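Este site utiliza cookies para melhorar a sua experiência de navegação. Aceitar | Configurar preferências

Malteo lança serviço de pequeno-almoço para eventos de empresa

22 de junho de 2020 – A Malteo, empresa de catering para feiras e encontros profissionais, passa a disponibilizar a partir de julho um serviço de pequeno-almoço montado no local, com torradas feitas na hora. O serviço destina-se a grupos de 22 a 68 pessoas e inclui mesa, torradeira, pão fatiado, manteiga e compotas Verar. 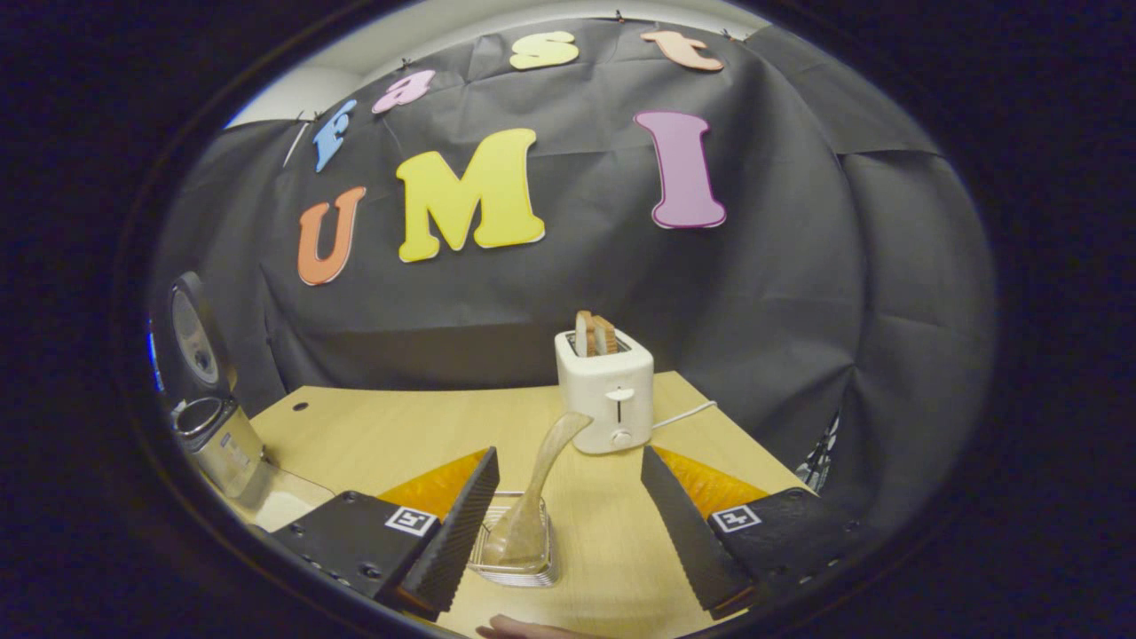
Cada mesa é entregue pronta a usar e ocupa pouco espaço, bastando uma tomada elétrica próxima. A montagem demora 44 minutos e a recolha é feita no mesmo dia. O pão é fornecido pela padaria Harasym, em fatias de espessura normal ou grossa, com opção sem glúten mediante pedido.

Os clientes podem ainda encomendar um pano de fundo com letras recortadas, à escolha, para identificar a mesa. A decoração é produzida pela Stulley e deve ser pedida com a reserva.

As reservas estão abertas no site da Malteo e nos escritórios da empresa.

Subscreva a nossa newsletter e receba as novidades no seu e-mail.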